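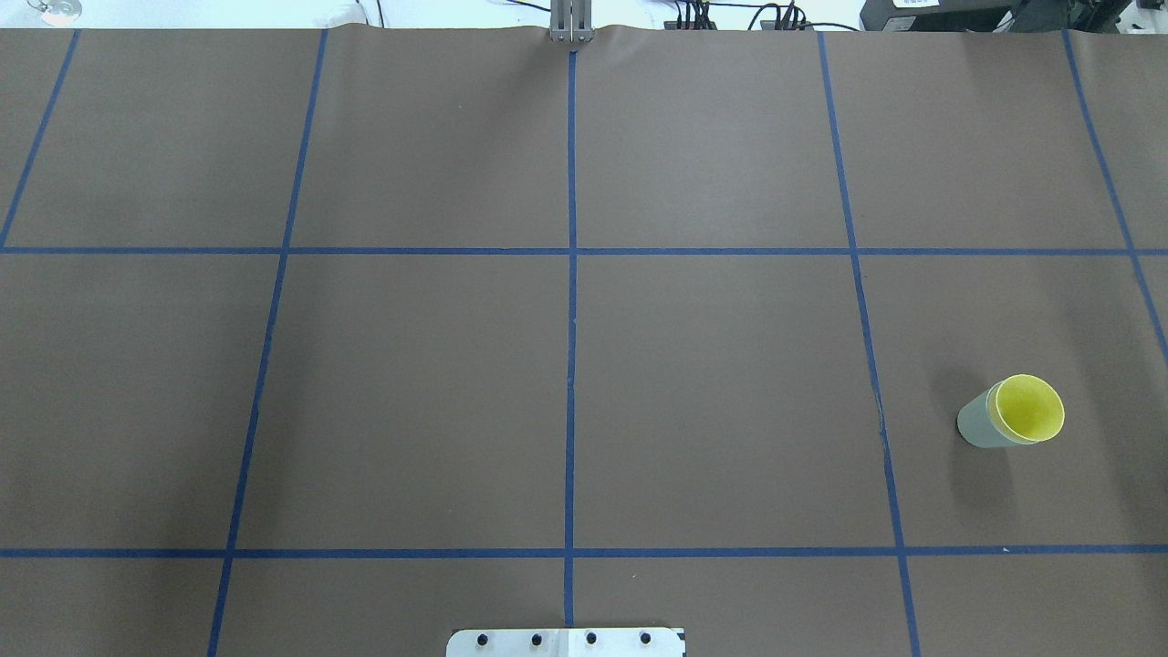
Numbered seats are for people who do not trust their neighbors, one reader wrote to me in July, after I had complained in two sentences about the ferry to Skikby. I have thought about this remark longer than it maybe deserves. I think the reader is wrong, and I would like to explain it with more than two sentences.

The ferry takes up to 700 passengers, and until last spring every one of them had a seat number on the ticket. Then the company, Gritari, took the numbers away. Now you sit where you want. On the website this is called freedom to choose, and I admit it sounds nice. Who would like to be told where to sit?

But let me tell how the choosing goes. The boat leaves at eight in the morning. At seven there is already a line on the pier, and the people in the front of it are always the same sort of people: healthy, without small children, with light bags. They get the seats at the window. The others, who had to wake up a baby or who walk slowly from the bus, come in at the end and find single places between strangers. A mother asks a man if he could move one seat. Sometimes he moves. Sometimes he looks at his phone, and then she has to ask again, louder, with everybody listening.

With the number on the ticket she did not have to ask for anything. For me this is the main point. The number looks cold, but it protected her from needing to be brave at eight in the morning.

In the town where I grew up, Brerkow, the movie theater had numbered seats and the swimming pool had free places on the grass. At the movie theater I do not remember any quarrel. If somebody sat in your seat, you both looked at the tickets, one of you laughed and it was finished. At the pool there was a small war every summer. Families sent a grandfather with five towels before breakfast. My own grandfather was such a grandfather, and he was very proud of his work. He was a polite person in all other parts of his life.

So I cannot agree that a fixed place comes from mistrust. My grandfather trusted his neighbors with the keys of his house. He did not trust the grass, which had no rule, and he knew what he himself was ready to do there.

I know the arguments from the other side, and some of them are good. An assigned seat can be beside a person who eats fish from a box. When half of the boat is empty, it is silly to sit shoulder to shoulder only because a computer said so. And there are places where free seating works well. At the Todorova bakery near my apartment there are three tables, people stay ten minutes, and a number on the chair would be ridiculous. When the wait is short and the places are all more or less equal, you can leave people alone.

A ferry is different. The crossing takes most of the morning, and the places are not equal at all. Some have a window and a table, and some are next to the toilet door. Where something is scarce and people need it for a long time, there will be a rule in any case. Either it is printed on the ticket, or it is made by the strongest elbows – and the second rule you cannot read before you buy.

I notice also that the numbers did not really disappear. For a small extra payment Gritari now sells a ticket that lets you board first. The old system gave this calm to everybody. Now it is a product, and the line at seven o'clock is the advertisement for it.

I would like the numbers back. Let people exchange seats if they both want, and let them move when the boat is empty. I took the ferry again last Thursday. I was in line early, I got a window, and I was not so pleased with myself as I had expected.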